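Laundry Unit FAQ: Setup and Care

Maintained by Evelien Dierckx, Flinau workshop. Last reviewed in October.

How often do the arm joints need checking?
Every 40 hours of run time. Check each elbow cap for play and each forearm strap for slip. Log the result under unit 265.

How should the cables be routed?
Leave enough slack for full reach, then lift the arms to basket height and look down past the load. No loop should be able to catch a foot. 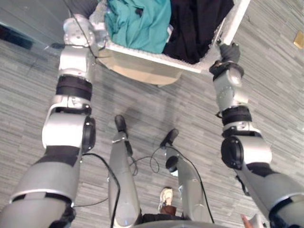

Keep one person within reach of the stop button during any carry. If a grip fault (code 1237) comes up, lower the basket to the floor before clearing it.

Can the two hands be serviced separately?
Yes. Each hand comes off at the wrist. Run the finger zero routine after refitting – the old offsets are not kept.

How is the unit lined up with a front loader?
Start with both hands low in front of the machine and the door shut. Jog toward the door in 10 mm steps and save the point before contact. Repeat if the washer has been moved. Glare on the glass or floor can upset the door fit, so dim the lights if the fit fails twice.

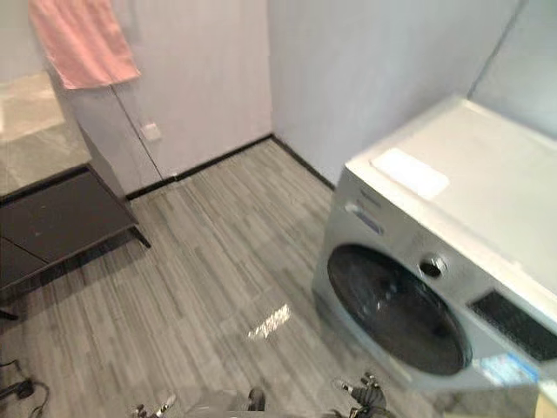
Who do I contact about spare parts?
Milagros Cabello at the Trurberg store. Orders are not packed on Saturday.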